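3. Choix et préparation du poste de travail

Le projet Henik porte sur la manipulation d'un petit objet rose à relief, tenu au-dessus d'une table. Le plan de travail a été retenu par Cremilda Holanda après comparaison de deux revêtements, l'un gris, l'autre blanc.
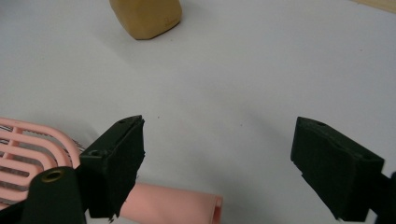

Le revêtement gris a été écarté dès les premiers relevés — contours trop peu lisibles. Le blanc mat donne des ombres douces et grises sous les pièces posées. Il rend aussi visible la moindre poussière : quelques grains sombres se distinguent sur la surface. Un essuyage a donc été ajouté au protocole, toutes les 45 minutes.

L'éclairement moyen a été fixé à environ 900 lux. Jailson Marinho a réalisé 11 relevés, répartis sur l'ensemble du plan.

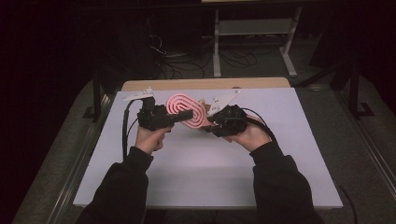
Les écarts les plus forts apparaissent vers les bords. Nous avons limité la zone utile à la partie centrale, sans modifier la position des lampes. Les valeurs brutes figurent en annexe B. La mesure de l'angle droit arrière reste à refaire en juin.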